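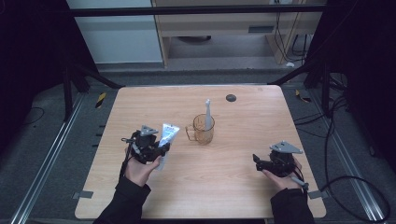
뉴스레터 제목만 세 시간째 고치고 있다. 본문은 어제 다 썼는데 제목이 안 나온다. 이번 달은 6월호라 괜히 잘하고 싶은 마음도 있고, 지난달 열어본 비율이 너무 처참해서 만회하고 싶은 마음도 있고.

기록 삼아 적어두자면 Vesau 구독자가 이제 약 2000명이다. 처음 이 가게 뉴스레터를 맡았을 때를 생각하면 엄청 늘었는데(그때는 사장님 친척이 절반이었다), 지난달 메일을 열어본 사람은 867명. 반도 안 된다! 사장님은 괜찮다고 하시는데 그 괜찮다는 말투가 좀 길었다. 괜찮아요오, 이렇게. 나는 그런 걸 너무 잘 알아듣는 사람이라 피곤하다.

지난달 제목이 뭐였냐면 "Vesau 5월 소식을 전해드립니다"였다. 지금 보니 나라도 안 열겠다. 아파트 관리비 안내문도 이것보다는 궁금하게 쓴다. 그날 마감이 두 개 겹쳐서 제목 칸에 임시로 넣어둔 걸 그대로 보내버렸는데, 보내고 나서 손바닥에 땀이 났던 게 아직도 기억난다. 예약 발송 눌러놓고 라면 물 올리다가 깨달았다. 이미 늦었지 뭐.

그래서 오늘은 점심 먹고 앉아서 후보를 여섯 개 뽑았다.

장마 오기 전에 이불부터
여름 이불, 언제 꺼내셨어요?
Vesau 린넨이 돌아왔어요
아직 겨울 이불 덮고 계신 분만 열어보세요
이불장 정리하다가 쓴 편지
6월의 이불 이야기

다 써놓고 보니 마지막 건 지난달이랑 똑같은 병이다. 바로 지웠다. 세 번째는 사장님이 좋아할 것 같은데 나는 별로. 돌아왔다고 하려면 누가 기다렸어야 하는데, 품절됐던 색은 회색 하나뿐이고 문의도 거의 없었다. 네 번째는 너무 낚시 같나? 근데 손이 가긴 한다. 나 자신이 아직 겨울 이불을 덮고 자는 사람이라 그런가. 아침마다 발로 걷어차면서 왜 안 바꾸는지 나도 모르겠다.

지난봄에 들었던 Buckley 강의 노트를 다시 꺼내봤다. 소규모 가게용 글쓰기 강의였는데, 거기서 제일 많이 써먹는 게 "제목은 받는 사람 한 명을 떠올리고 쓰기"다. 그때는 뻔한 소리라고 여백에 하품하는 얼굴까지 그려놨다. 지금은 반성 중. 한 명을 떠올리니까 확실히 문장이 짧아진다. 퇴근길 버스에서 엄지로 메일함을 휙휙 넘기는 사람. 그 사람한테 린넨이 몇 수인지는 안 궁금할 거고, 오늘 밤 더울까 안 더울까는 좀 궁금하겠지.

노트 뒤쪽에는 본문 첫 줄이 미리보기로 같이 보인다고 크게 써놓고 별까지 쳐놨던데, 이것도 까먹고 있었다. 지금 본문 첫 줄이 "안녕하세요, Vesau입니다"다. 보낸 사람 칸에 이미 Vesau라고 뜨는데 인사를 또 하고 있었네. 아까운 자리를 몇 달이나 그렇게 썼다니. 첫 줄은 "어젯밤에 저는 자다가 두 번 깼습니다"로 바꿨다. 사실이기도 하고. 두 번째 깬 건 더워서가 아니라 옆집 강아지 때문이었지만 그것까지 쓸 필요는 없고.

중간에 Pundesel 쪽에서도 연락이 왔다. 상세페이지 문구에 느낌표를 더 넣어달라고. 더? 이미 한 문단에 세 개가 있는데? 여행 가방 하나 소개하면서 그렇게 소리를 지를 일인가 싶지만 돈 주는 분의 취향이니까 두 개 더 넣어서 보냈다. 답장이 "훨씬 좋네요"로 왔다. 느낌표는 없었다.

그리고 커피. 오전에 Bodum 프레스에 내려둔 걸 까맣게 잊고 있다가 네 시쯤 따라 마셨는데 한약인 줄 알았다. 그래도 다 마셨다. 그래서 이 시간까지 눈이 이렇게 말똥말똥한가 보다. 오늘은 몇 시에 자려나.

참, 링크 버튼 문구도 손봤다. 원래 "자세히 보기"였는데 볼 때마다 성의 없다 싶었던 거라 이번엔 "여름 이불 보러 가기"로. 길어서 휴대폰에서 두 줄로 깨지길래 "여름 이불 보기"로 줄였고, 그랬더니 이번엔 가운데가 안 맞아서 또 한참 씨름했다. 글 쓰는 일인 줄 알고 시작했는데 하루의 절반은 여백 맞추는 데 쓰는 것 같다. 테스트 메일을 내 앞으로 하도 보내서 메일함에 내 이름만 주르륵이다.

제목은 결국 두 개를 남겼다. "여름 이불, 언제 꺼내셨어요?"랑 "아직 겨울 이불 덮고 계신 분만 열어보세요". 구독자를 둘로 나눠서 보내보고 어느 쪽이 더 열리는지 보기로 했다. 사장님한테 그렇게 말씀드렸더니 자기는 린넨이 돌아왔다는 게 제일 좋은데 그건 왜 없냐고 하신다. 역시. 내일 아침에 전화로 다시 얘기하기로 했다. 셋으로 나누자고 하실 것 같은데, 그러면 한 묶음이 너무 작아져서 비교하는 의미가 없다고 말씀드려야 한다. 지금부터 그 말을 부드럽게 하는 법을 연습해야지.

발송은 모레 저녁 6시로 잡아놨다. 이번엔 제목 칸을 라면 물 올리기 전에 볼 것. 메모지에 써서 모니터에 붙여놨다.

일단 내 이불부터 바꾸고 자야겠다.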